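Amside Household Boards > Bathrooms and Small Spaces > Pump or spray?

tallboy66
June 26, 2018
Clearing off the white table has reached the bottle stage. There is one shelf by the sink, it takes one bottle, and I have two candidates. My other half votes spray. I vote pump. We have stopped discussing it at dinner.

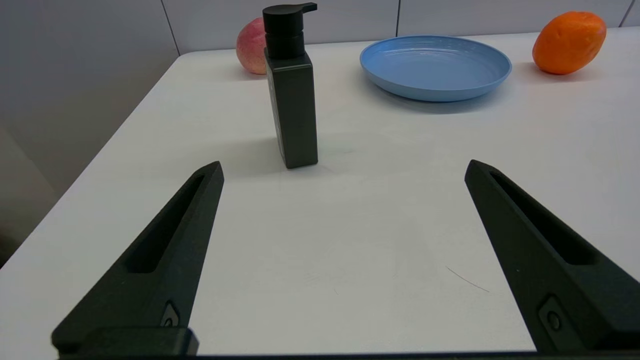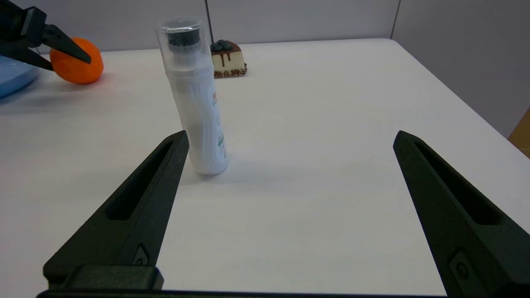
My trouble with tall bottles is that shelf. It's narrow, it slopes toward the basin, and everything on it gets an elbow sooner or later. The dark pump bottle is square all the way down, so it can go flat against the wall, and the nozzle sticks out to one side where a hand can find it. The white one is round and has a clear cap over the sprayer, so that's one more thing to drop behind the radiator. Opinions welcome, within reason.

gondal_fan
Spray. A pump drips on the shelf, then you have a ring, then you own a second cleaning product for the ring.

mopandglory
Pump. I had a spray with a see-through cap like that and the cap lasted until March. It's under the tub now. I can see it with a flashlight and that's as far as our relationship goes.

gondal_fan
So leave the cap off.

mopandglory
Then why buy one with a cap?

Grisalov
Square bottles are overrated. Water sits along the edge underneath and you get a line instead of a ring. Also, is nobody going to mention the cake? I'd be keeping the cake.

tallboy66
It's a toy cake. Blueberries on top, chocolate down the front, no nutritional value. The orange I can't defend either. The table collects things.

Grisalov
Disappointed, but thank you.

tub_thumper
Put up a second shelf. The Tesen corner one holds 3000 grams if you believe the box and 100 if you believe my wall.

tallboy66
The wall is tile over something that crumbles. The last person to drill it was me, and I'm not allowed to again.

gondal_fan
Then a tray. Low rim, fits the shelf, catches the drips, stops the elbow problem. I will accept a pump if there is a tray.

mopandglory
Big of you.

tallboy66
Tray it is. Pump on the shelf, spray under the sink - I'll report this at home as a compromise and see how far I get.

tub_thumper
You'll be back here by the weekend asking about trays.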